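Ticket 249: Room calendar shows every booking twice
Status: Resolved
Product: Goment room booking, hallway display
Location: Tarawneh building, second floor, Trulville
Opened by: Carla Zoubi

What's happening

Hello there, and thank you in advance for reading all of this. I tend to write long tickets, but last time the short version got me asked eleven follow-up questions, so I'm putting in everything I can think of.

Since Monday morning the display outside our big meeting room has been showing each booking two times. The second copy sits one hour later than the first. A 9:00 meeting appears at 9:00 and again at 10:00, and the room light goes red for both of them. People walk up, see red, and go find somewhere else to sit, and meanwhile the room is free. The calendar on my own computer looks perfectly normal, and so does the one on my phone. It's only the hallway display, and only the big room. The two small rooms are fine.

What I've tried so far:
- Restarted the display from its own menu (twice)
- Unplugged it, had lunch, plugged it back in
- Deleted one of the doubled bookings from my computer. Both copies went away, and when I made the booking again both came back
- Asked everyone on the floor whether they had added anything to the room calendar. They all said no, and I believe them, they're a nice bunch

Until this is sorted out we're back to sheets of paper and magnets, the way we did it before the display went in. It works well enough for a floor our size, but I would dearly love my calendar back.

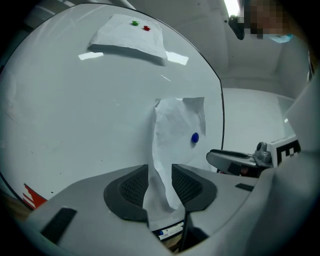

Reply from support, first day

Hi Carla, thanks for such a thorough write-up. It really does help.

An exact one-hour shift usually points to a time zone setting. Could you open Settings on the display, then Region, and tell us what it says there? We'd also like the software version from the About page, and the number of bookings it shows under Stored Events. Please don't reset anything yet, as a reset would clear the log we want to look at.

Carla Zoubi, same afternoon

Here you go! Region is set correctly, and the clock in the corner of the display matches my watch. The software says it's up to date. Stored Events says 192, and that seemed like an awful lot to me, so I went through our calendar from the first booking to the last and got to 96. So every single one is in there twice, including the far-off ones nobody can see yet.

One more thing, and I don't know if it matters. The network box in the hall closet was replaced in August. The new one is a Tonder. I only mention it as the display was a bit slow to reconnect afterward and I had to type the password in again, and I remember it asking me whether I wanted to "add" or "replace" the calendar account. I'm fairly sure I picked add. It sounded friendlier.

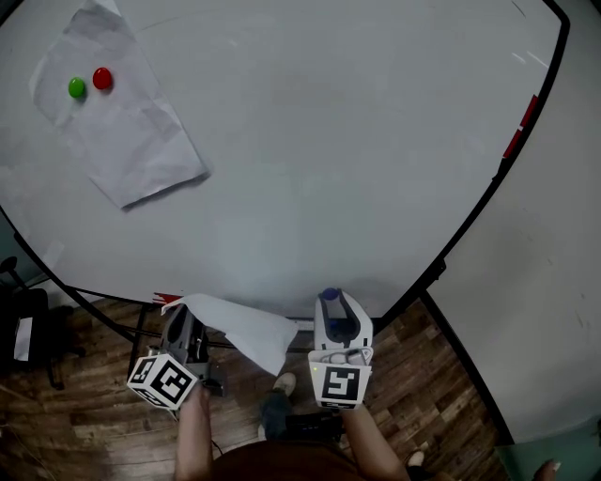 I've also had a look at the two small rooms so you have something to compare against. Neither of them has the doubling, and under Accounts they each list one calendar. The big room lists two, with the same name and the same little icon, which I'm a bit embarrassed not to have spotted sooner. I haven't touched either one, as you asked. If it turns out I should just delete the second, please tell me which is the second, because they look like twins to me.

Reply from support, second day

Hi Carla, please don't be embarrassed, you've found it. The display has the same calendar connected twice. The older connection is still using a region setting from before the clocks changed, and that gives you the one-hour shift. It had been sitting idle and woke up over the weekend with an automatic update.

Steps to fix it:
1. On the display, go to Settings, then Accounts.
2. Tap and hold each account until the details open. One will say "Connected by: setup" and the other "Connected by: user."
3. Remove the one that says "setup." Leave the other alone.
4. Go back to Stored Events and tap Rebuild. It can take a few minutes, and the screen will go blank for part of it.
5. Make a test booking from your computer and check that it shows only once.

Carla Zoubi, second day, 3 p.m.

Done, and it worked! Step 4 gave me a fright when the screen went blank, even with your warning, but it came back by itself. Stored Events now says 96. My test booking (I called it "Carla's pretend meeting") showed up once, at the right time, and the light went red and then green again when I deleted it.

I'm going to leave the ticket open overnight, if that's all right with you, and look first thing before anybody comes in.

Carla Zoubi, third day

Still fine this morning. Please go ahead and close it. Could somebody also change the wording on that add or replace question? A line under each choice saying what it does would have saved us all some bother.

Reply from support, third day

Closing as resolved. The wording request has been passed along as its own ticket, number 700, and you've been added to it so you'll get a message when there's news.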